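Vokico - estação de dois braços para bancada
Equipamentos > Manuseio leve > Estações de bancada

A Vokico é uma estação com dois braços pequenos, feita para o trabalho de separar, guardar e montar conjuntos de peças leves. Ela fica na mesma bancada onde as pessoas já trabalham e não pede uma sala fechada. Os nossos clientes são oficinas, farmácias de manipulação e armazéns de tamanho médio, onde uma linha automática completa seria cara demais.

O que muda para a equipe

Quem passa o turno inteiro a abrir gavetas e a encher bandejas conhece bem a dor no ombro e no pulso. Com a Vokico, a parte repetida do trabalho passa para os braços, e a pessoa fica com a preparação, a conferência e os casos difíceis. No armazém Skiltstead, a estação começou em abril com um só posto. Saranya Chacko, chefe do turno da manhã, conta que nas primeiras semanas a equipe ficou com receio: "Perguntavam se iam perder o lugar. Hoje são eles que ensinam as tarefas novas à máquina, e a rotação entre os postos ficou mais justa."

Recomendamos falar com a equipe antes da instalação, e não depois. A nossa formadora Hajnalka Somogyi passa dois dias no local e trabalha com todos os turnos, também com o da noite.
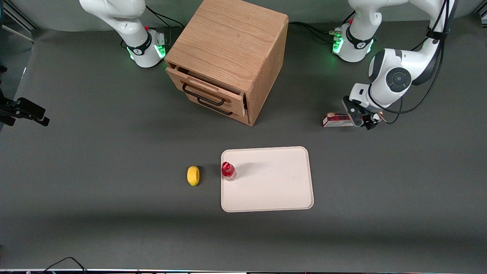
Bancada com gaveteiro de madeira, bandeja rosa e pequenos objetos entre os dois braços.

Os braços trabalham com objetos de formas diferentes: frascos, caixas pequenas de cartão, peças ovais, gavetas com puxador. Uma tarefa nova é ensinada por demonstração, e não é necessário saber programar. Para uma tarefa simples, a formação do operador dura 15 horas.

Dados principais
Braços: 2, com garra de dois dedos
Tarefas guardadas na memória: 12
Ciclos entre revisões: 2.000
Montagem: sobre bancada plana e firme
Cor dos braços: branco, garras em preto
Referência: 2643

O que está incluído
Os dois braços, as garras, os cabos, a unidade de comando Grondov, o manual em português e a formação no local. A bancada, as bandejas e os gaveteiros não estão incluídos - a maioria dos clientes usa os que já tem.

Limites de uso
A estação não é indicada para líquidos abertos, vidro fino ou peças cortantes. Durante o movimento, as mãos devem ficar fora da zona dos braços. A pessoa responsável pelo posto pode parar a máquina a qualquer momento, sem pedir autorização, e pedimos que esta regra fique escrita no local de trabalho.

Assistência
Pedidos de peças e de revisão: Annapurna Chettiar, serviço técnico. Para uma demonstração com os seus próprios materiais, escreva ao departamento comercial e indique o tipo de objeto e o número de turnos.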